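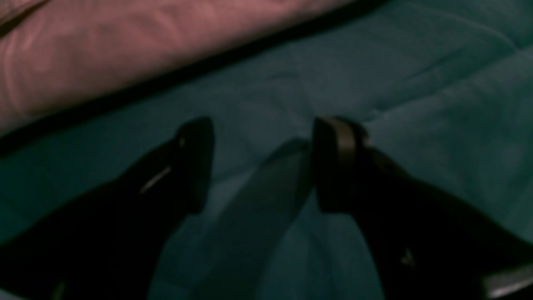

Creases in a big piece of teal cloth, and will it go with pink?

Soft Furnishings > Fabric and Care

Ferhat Türkmen
Posts: 5

Hello all, I've been reading along since April and have finally got something to ask, so please bear with me as I do tend to go on a bit.

My aunt has passed on a large piece of teal cloth which she bought from a stall in Cevedik, on the Kılıçarslan side of the market, years before I was old enough to carry her bags. She meant it for curtains and then moved to a house that already had curtains, so it went in a drawer, folded up small, and there it stayed. I have five metres of it and she has kept a bit for cushions. My plan is to make it into a cover for the spare bed, where at the moment there is a pink one that I'm fond of and would like to keep in the room somehow, perhaps folded along the bottom.

There are two things worrying me. The first is that it rumples if you so much as look at it. I lay it out in the evening, smooth it all over with my hands, go and put the kettle on, and when I come back it has gone into little hills again. The second is the colour. In the evening with the small lamp on it is a deep blue-green, almost like a bottle, and I think it looks lovely beside the pink. In the morning I am less sure.

I don't know what the cloth is made of and neither does my aunt, who only remembers that the man knocked something off the price. Would you wash it first, or iron it first, or leave it well alone?

marrowfat_jean
Posts: 1,601

Welcome, Ferhat, and what a nice thing to be handed down! Wash it before you cut it, please please please. I made up a whole bedspread for my sister in Purden out of unwashed cloth, quilted edges and all, and after its first trip through the machine it would have done nicely for a cot.

Cool wash, on its own, and put a white hanky in with it so you can see whether the dye is coming out. If the hanky comes out green, keep that cloth away from your pink one until it has had a couple more goes. Hang it over two lines if you have them, so it isn't all dragging on one fold.

As for the colours, teal and pink is a favourite of mine. My gran had a pink eiderdown and green curtains and nobody thought twice about it.

Tobbleside
Posts: 1,364

I'm going to disagree with Jean, which I do with a heavy heart as she is usually right. I wouldn't put it in the machine at all until you know what it is. Snip a square off a corner, measure it, wash the square in the basin, let it dry and measure it again. Then you have your answer and you've lost a bit of cloth the size of a coaster. If it's gone all rough or the colour has turned, you'll be glad the rest is still in the drawer.

For the creases, steam. Hold the iron just above it and go slowly, and try it on the wrong side first. Pressing down hard on something you can't name is how you get those shiny patches, and they don't come out. Ask me about my good trousers.

marrowfat_jean
Posts: 1,601

The coaster test is fair enough, I'll give you that. But a small square doesn't behave the way five metres does when it's heavy and wet, so I'd still want the whole lot washed before any scissors came out. It's going on a bed! It will need washing some day.

Ferhat Türkmen
Posts: 5

Thank you both, and I'm sorry to have set you against each other on my first thread. I did the square in the basin last night. It came out the same size as far as my ruler could tell, and the water had only the faintest tinge to it, so I feel braver.

I've also been looking at it properly, which I should have done before I wrote. The short creases I can live with. The ones I mind are the long slanting ones that come down from the top edge on the right, because your eye goes straight to them, and there's a faint upright fold in the middle as well. The other thing is that the green is richer over on the left and goes paler and greyer towards the right. I can't decide whether that is the light or whether it has faded from sitting in the drawer. It looks like a different cloth from the one I was admiring under the lamp.
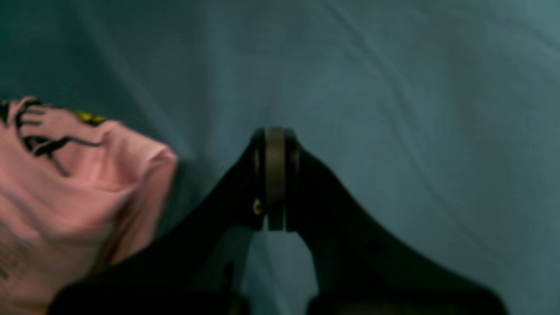 Tobbleside: Glad the square behaved itself. Before you decide it has faded, turn the whole thing round end to end and leave it there for a day. If the grey stays on the same side of the room, it's the light, and if it moves with the cloth, it's the cloth. I did this with a tablecloth I was all set to take back to the shop and felt very foolish, but I kept the tablecloth and I'm still using it.

If it does turn out to be fading, it needn't be the end of the world. You could put the paler end up under the pillows where it won't be noticed.

hettie.b
Posts: 212

Can I put in a word for doing nothing? I know this is a care forum and I'll probably be asked to leave — but a cover that gets sat on by visitors, coats and the cat is going to be rumpled by teatime whatever you do to it in the morning. I used to iron our bedspread every week. I stopped when I had my knee done, and I can't say that anyone in this house has remarked on it. A matt cloth with soft folds in it is restful to look at. Old fold lines are another matter, and those I would try to shift, but I'd let the rest be.

On the pink, I'm with you and against Jean, a little. A whole pink eiderdown against teal is a lot for me first thing in the morning. A folded strip at the foot of the bed would be just right.

marrowfat_jean
Posts: 1,601

A lot for you, Hettie, but you painted your landing magnolia twice.

Ferhat, for that upright fold, dab it with a cloth wrung out in water with a drop of white vinegar and then steam it from the back. Try that on your basin square first so that Tobbleside can sleep. And if you end up wanting a backing, I lined mine with the plain cotton from Urnimora, the heavier one, and the weight of it does pull the wrinkles down nicely. It's a bit of a struggle to get under the machine foot, mind you, and I had to have a chair behind me to hold the rest of it up.

Tobbleside
Posts: 1,364

Seconding the lining, and not the vinegar. I've never had any joy with vinegar on anything except chips.

hettie.b
Posts: 212

Won't a heavy lining make it hard to wash, though? I'd want to be able to lift it out of the machine. You could tack the lining in at the corners and take it off when you need to, like a coat.

Ferhat Türkmen
Posts: 5

I like the idea of tacking it at the corners very much, as our machine is a small one and complains about towels. I'm going to turn the cloth round tonight as Tobbleside says, and leave it until I get home tomorrow, and then it goes in for a cool wash with a hanky. My aunt has been on the telephone to ask how the curtains are coming along, so I shall have to break it to her gently about the bed.

Jean, when you hung yours over two lines, did you peg it or just lay it across? I'm thinking of the peg marks.

marrowfat_jean
Posts: 1,601

Just laid across, love, and go out halfway through to shift it along a bit so the line doesn't leave a mark. If it's windy, peg it at the very edge where your hem is going to be.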